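My Wednesday at the Briltard open day

So I finally got to go to the Briltard open day! I've been on their mailing list for two years and every single time it fell on a work day or I forgot to sign up. This February I set an alarm on my phone, got a spot in the 10 a.m. group, and drove out to Zesmont with a thermos of coffee and way too many questions.

First thing to know if you're going: the parking lot is tiny. I ended up on the street behind the bakery (get the cheese roll, trust me) and still made it with a few minutes to spare. They hand you a sticker badge and safety glasses at the door, and then you wait in a hallway with a big map of the building until your group gets called.

The building is 3,000 square feet, which sounds like a lot until you put a crowd of visitors in there. It used to be a print shop and you can still smell the ink in the back stairwell, or at least I thought I could. Our guide walked us through the workshop first — lots of drawers, lots of cable, a coffee machine with a handwritten warning on it — and then on to the part everybody came for, the demo hall.

There were three stations running. The first was a packing cell called Mwakyusa that puts small boxes into bigger boxes, and it is FAST. I tried to film it and got nothing but blur. The kids in our group loved it and had to be pulled away. I wasn't much better.

The second one was the one I'd read about, Adia. It's the slow one! No fancy hand, no fingers, just an arm with a plain rod on the end, and the whole idea is that it has to get things done by pushing. You'd think that would be boring after the packing cell. I stood there for most of the slot and missed the beginning of the next talk.

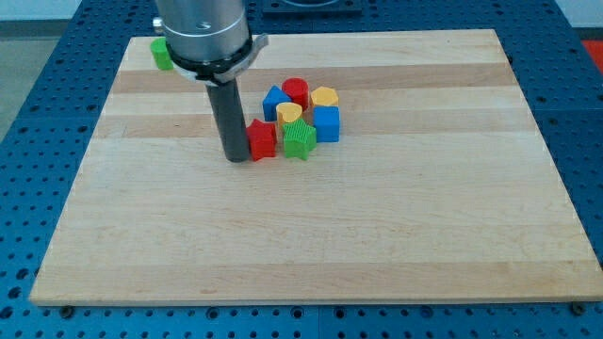

Adia's board, with seven of the eight blocks bunched up by the rod and the green cylinder off in the back corner.

I asked the guide why they'd want a robot that pushes instead of one that picks stuff up, and I got a really good answer. Lots of things are too big or too flat or too awkwardly placed to grab, and people nudge things all day long without thinking about it (I slide my keyboard over with my elbow maybe a hundred times a day). Getting a machine to do that well is hard, because a block can turn when you push it off center, and a star doesn't slide like a cube does. I had honestly never thought about how a star slides. Now I've been pushing cookie cutters around my kitchen counter with a chopstick, and yeah, it's tricky.

Somebody asked how long the practice sessions are, and the guide said they like to run 50 pushes, stop, look at what went wrong, and start over. I would not have the patience. I also asked about the blue table with all the holes, because I want one for my garage. The holes are for bolting stuff down, and the board is bolted down too, which makes sense when something is shoving at things on top of it. A used one that size was $700 the last time they looked, so my garage will have to wait.

Station three was a sorting belt and I only caught the tail end of it, my own fault. It looked good from the back row! There was a short talk upstairs after that with slides I couldn't read from where I was sitting, and then juice and pretzels.

A few tips if you're thinking about the next one. Take the early group, because by the time we left the line was out the door. Wear real shoes, they turn you away in sandals. Bring a sweater, the demo hall is chilly. And go straight to Adia while everybody else is crowding around the packing cell, you'll get the rail all to yourself for a good few minutes.

I've already signed up for the fall date, and this time I'm sitting in the front for the talk.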